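Husent Street Audio
Version 4, January 3, 2025

Recordings of street and market sound in the town of Husent, with a label file for each one. Made for people working on noise mapping or sound tagging.

Contents

3,282 clips in WAV format, mono, 18 seconds each. Labels are in labels.csv, one row per clip. The site codes are explained in sites.txt.

Labels

Each clip has one main label and may have a second. Silvia Kuruc and Remzi Gökçe labeled the full set. Fabian Gruber settled the rows where they disagreed. The old "crowd" label was split into "talk" and "shouting" in September, so scripts written for version 3 need a small change.

Known problems

109 clips have wind noise and are marked wind=1. Clips from the Canpolat bridge are quieter than the rest. Leave them out if you compare levels between sites.

Use

Free for research and teaching. Please do not try to identify speakers. If you hear a full name in a clip, send the clip number to Saadet Coşkun and it will be removed.

Copies on USB drive can be requested from Volkan Yaman.
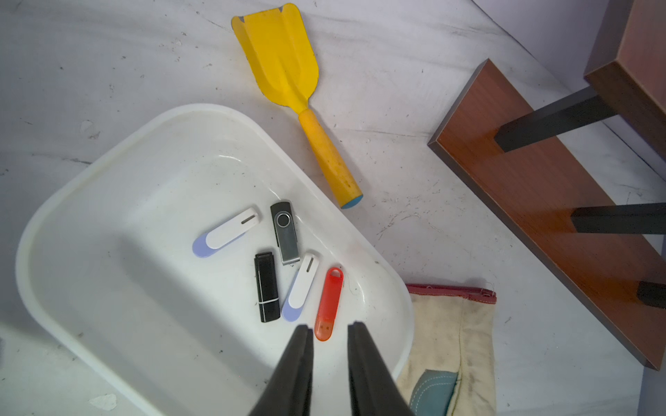
USB flash drives in a white plastic tray.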